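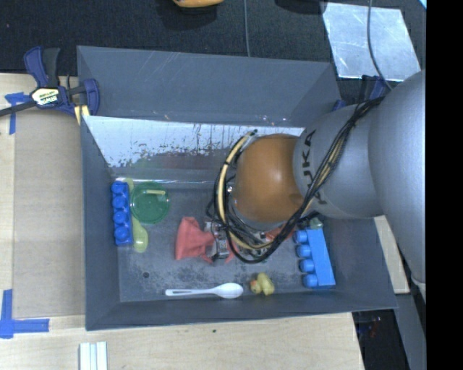
Section 4: Bin station -- set-up and upkeep

Applies to the Fludton picking cell with the KUKA arm and Dodel gripper control. Work in this section is to be done with the cell in manual mode, except where stated.

4.1 Fixing the bin

1. Place the grey bin against the table marks. Blue tape on the table shows the agreed position.
2. Clamp the rim to the table at the two rear corners. Tighten by hand only.
3. Push each side of the bin firmly. If it moves, reset both clamps.
4. Enter the bin position as frame 9 and save.

Note: The arm must be able to reach the bin floor without the wrist touching a side wall. Jog to all four inside corners at low speed before the first run.

4.2 Cable loop

5. Lower the gripper to the bin floor and stop.
6. Check that the cables form an open loop round the orange joint cover. Ties should hold the strands together but must not pinch them.
7. Turn the wrist to both end stops. If the loop pulls tight, let out some 200 mm and tie again.

CAUTION: Do not tie cables across a moving joint. A trapped strand will stop the arm with fault 1191.

4.3 Test load

8. Load the bin with mixed items: cloth, toy blocks, spoons and one or two small light pieces. Items may lie against the walls.
9. Run the Jaramillo pick test in automatic mode with the guard closed.

Note: Worn patches on the bin floor are acceptable. Replace the bin if the floor is cracked -- order from Brukby stores.

Record the result on the cell sheet. For gripper faults, go to Section 5.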